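Cuaderno de la casa de Gremetdale
11/4/23

Ordenación de la sala y cuidado de la ropa blanca

Con motivo de la llegada de la primavera se ha procedido a revisar la sala de la planta baja, pendiente desde junio del año pasado. Se deja constancia en este cuaderno de los criterios seguidos, tanto para uso propio como para los lectores que escribieron a raíz de la entrada dedicada al trastero de Tallham.

La sala mide 17 metros cuadrados y reúne cosas de procedencia muy diversa: una sábana blanca, una superficie acolchada de color marrón, el mueble beige con aspecto de caja y una planta de hojas anchas. Los cables merecen mención aparte. Quien suscribe trabajó muchos años con sistemas Unix y conserva desde entonces la costumbre de no desprenderse de ninguno.
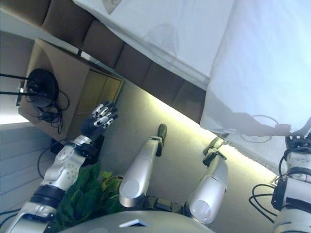 Sobre la sábana

La ropa blanca de esta casa se numera desde tiempos de mi abuela. La última entrada del registro es la 241, anotada a lápiz y sin indicación de medidas — omisión que habrá de subsanarse. Para el manejo de una sábana grande se observa la norma siguiente: se toma primero una esquina, se recoge un buen puñado de tela y se levanta el brazo antes de buscar la esquina contraria. El señor Ivars Kivi, con quien mantengo correspondencia sobre estas materias, prefiere comenzar por el centro del dobladillo. He probado su método dos veces y no me ha convencido.
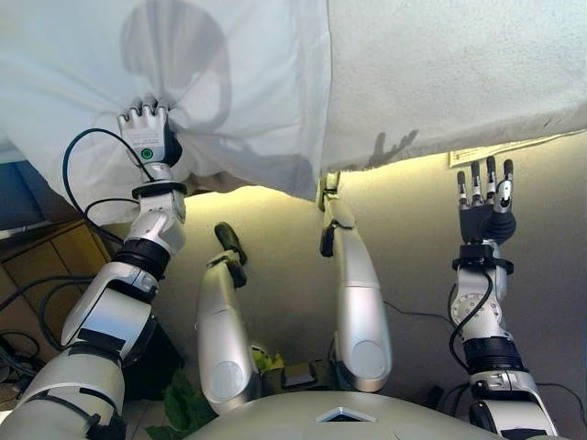 En cuanto al plegado, se recomienda hacerlo en tercios y a lo largo, alisando con la palma antes de cada doblez. El paquete resultante ocupa cerca de 2 palmos de estante. No se emplea almidón.

La planta se riega aparte, con agua reposada, y conviene limpiar las hojas con un paño húmedo. Los cables se enrollarán sin forzar la curva y se etiquetarán por ambos extremos. Queda por decidir el destino del mueble; la propuesta de pintarlo ha sido desestimada por el momento — el tono claro armoniza bien con las paredes.

En la próxima entrada se tratará la colección de tarros Choi.

Contacto: formulario del cuaderno | © Cuaderno de la casa de Gremetdale. Todos los derechos reservados | Volver arriba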